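Collecting Bimanual Garment Examples in Furnished Rooms
Speaker notes - Soon-im Min, Heltumia data group
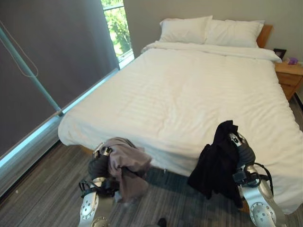
Bedroom station, head view. One garment in each gripper at the foot of the bed.

Slide 1. Opening
Introduce self and group. Credit Tiina Suominen for the station layout and Kulap Sombatkul for the labeling tool. Leave the bedroom view up while people sit down.
Point out the two cloths: mauve-gray on the left, black on the right. Same height, either side of the center of the bed. Most of the talk concerns states like this one, with both hands occupied.

Slide 2. What we were asked for
Srithong wanted a policy that handles clothing in a room with ordinary furniture. Our earlier set was table-only: flat surface, fixed light, one cloth at a time. The policy trained on it did well on the table and poorly anywhere else.
Target for this round was 2,000 accepted episodes. We recorded 4,000. Say both numbers. The gap is the subject of slide 5.

Slide 3. Episode definition
An episode starts with both grippers open and ends with both open again. Anything between is one example. Operators do not pause the recording to think; if they stop for a long time, the stop stays in and gets a label.
Each episode carries the head view, joint positions for both arms, gripper opening, and one sentence of instruction. The sentence is written before the episode, never after. Prasert Saengthong tested the other order and got sentences that described mistakes as if they had been requested.

Slide 4. Why the bedroom is hard
Go back to the first picture.
White duvet, white pillows. Large low-texture area in the middle of the view. Depth on the duvet is noisy, and the faint stitched stripes help less than we hoped.
Window side is brighter than the nightstand side. We kept the daylight. Exposure changes during a long episode are left in the data.
Cloth hides the gripper. On the left arm most of the fingers are behind the fabric, so the gripper opening value has to carry that information. Check that the value is logged at the full rate. In November it was not, and we lost a batch.
Black garment, dark gray gripper. Segmentation merges them. We tried masks from Clorden and corrected them by hand along that boundary.
Hanging fabric touches the bed. Contact between cloth and duvet is not sensed at the wrist. It is visible only in the view, and only sometimes.

Slide 5. Rejections
Three classes: dropped sync, wrong instruction, operator restart. Dropped sync was the largest class. Operator restart accounts for 546 episodes.
Failed grasps are not a rejection class. A failed grasp followed by a second attempt is kept and tagged. Expect a question here. Answer: the policy needs to see recovery, and the tag lets a training run leave those episodes out.

Slide 6. Two arms, one instruction
With both hands full, the order of release is ambiguous. "Put the clothes on the bed" allows left first, right first, or both together. Fitriani Pasaribu ran the 2 variants, one with the order stated and one without. Without the order, the policy hesitated between arms and sometimes released neither.
We now state the order in half of the instructions. The other half are left open on purpose, with the operator's choice stored as a separate field.

Slide 7. Open items
Cable routing at the wrist. Loops show up in the head view and we do not yet know if the policy uses them as a cue.
Bedding. All white so far. Patterned covers are next.
Drudedico has asked for the tagged failures as a separate download. Format still under discussion - do not promise a date.

Backup slides: sync plots, label schema, instruction list. Use the sync plots only if someone asks about timing.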